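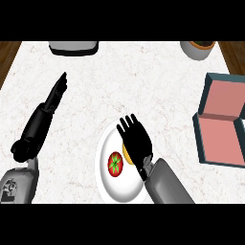

Nirkaline lab notebook
Home | Entries | Tooling | Sim | Hardware | Search

September 3, 2022

Grasp selection over the plate, and a long detour through the planner

I meant this to be a short entry, and then the day got away from me, so get a coffee before you start reading. The plan this morning was to finish the change I'd been promising everyone since May, where the grasp picker in Poltari stops treating each object on the plate as if it were alone in the world. I got most of it in. I also spent a good three hours chasing something that had nothing to do with grasping, and I want to write that part down properly while I still remember which log file told me what.

Starting with the grasp picker. The setup is the plate task we've all been staring at for weeks: marble table, white plate near the robot, tomato on the left of it, the yellow piece beside it, and the divided teal bin off to the right. The right arm does the work and the left one stays out to the side with its fingers closed. Up to now the picker scored candidate hand poses by distance to the object center and by how far the wrist had to twist, and that was it. For the tomato this is mostly fine. For the yellow piece it's a mess, because the pose with the best score very often brings the thumb side down through the space where the tomato sits.

So I added a neighbor term. For every candidate pose, Poltari now sweeps a simplified version of the hand (one box for the palm, a capsule per finger) along the last bit of the approach and adds up how much of that volume overlaps anything that isn't the target. I went back and forth on whether the plate rim should count as a neighbor. If it counts at full weight, the picker gets terribly shy and wants to come straight down on everything, and if it doesn't count at all, we clip the rim on the way in. I've left it at a low weight for now and I'm not in love with the number. If somebody has an evening free and likes tuning things, please have at it.

I ran the batch over the saved layouts, all 1,256 of them. With the old scoring, 329 had a top pose whose approach overlapped a neighboring object. With the neighbor term on, that came down to 74. I haven't gone through all 74, but I opened a good handful and they were nearly all layouts where the two items are touching, and there I'm not sure any pose of this hand is clean. That wants a nudge or a push first, and pushing is a whole other notebook.

Please note these are numbers for the chosen pose only. I have not rerun closed-loop grasps with the new scoring yet, so don't let anyone put them on a slide as a success rate!

Now the detour. When I turned on the new scoring and let the full stack run, the right hand would go to its spot above the plate, fingers spread, and simply sit there. No error, no timeout, planner reporting a valid plan the whole time. My first thought was that the neighbor term had made every descent look bad, so I set its weight to zero and tried again. Same thing. Then I thought it was the collision world, since I'd touched the hand geometry, so I put the old hand model back. Same thing again, and by then I was talking to the monitor.

What I should have looked at first was the arm arbitration in Fludero. The short version for anybody who hasn't been in that code: before either arm starts a descent it asks for the region over the plate, and the other arm has to confirm that it is clear. The left arm confirms by comparing its current pose to its parked pose. Last week I moved the left parked pose farther up the table so it would stay away from the bin transfer path, and I changed it in the task config. Fludero keeps its own copy. So the left arm was parked quite happily where I had told it to be, the check compared that to the old spot, decided it was still on its way, and the right arm waited politely for a confirmation that was never going to come.

I've made Fludero read the parked pose from the task config and deleted the second copy. I also added a log line that says which arm is waiting, on what, and for how long, printed once a second while it waits. It's noisy. I would like it to stay noisy for a couple of weeks.

After that fix the right hand went down as it should on the few layouts I tried by hand. I watched the descent on the yellow piece several times over and the fingers came in from the side away from the tomato, just as the picker had asked. Very satisfying after the morning I'd had.

Perception, while I'm at it. The segmentation on the yellow piece still gets poor once the hand is over it. The fingers hide a good part of it and the mask shrinks toward whatever edge is left showing, so the estimated center slides off to the left, and if we re-plan at that moment we re-plan toward the tomato. The current workaround in Noh is to freeze the object estimate as soon as the hand mask covers more than half of the last good object mask. It works well enough for things that hold still. It will be wrong the first time we bump something during the approach, and I'd rather we carry the uncertainty forward and let it grow than pretend we know. I've started a branch for that, but there's nothing in it worth reading yet.

Small things, in no order:

The bin compartments are now named upper and lower in the config instead of A and B. I got them backward twice and I doubt I was the only one.

The plant pot and the gray appliance at the far edge are in the collision world as plain cylinders. Neither arm goes near them in this task, so I haven't bothered with anything better.

The planner cache has to be cleared by hand after changing the hand geometry. I lost twenty minutes to this. There's a flag for it in the launch script and I've put it in the readme.

If you pull Poltari today, pull Fludero too. The new config field isn't optional and the error you get without it is not a friendly one.

Next up: closed-loop runs on the same layouts with the estimate frozen, then again with the freeze off, so we can see how much of the trouble is scoring and how much is the mask. I'll also save the remaining bad layouts as their own set so we can stop digging them out of the big one each time. The batch is queued to go overnight and I've left the terminal open on the shared machine, so please don't close it.

2 comments | 3 shares

Contact the lab | © 2022 Nirkaline | Back to top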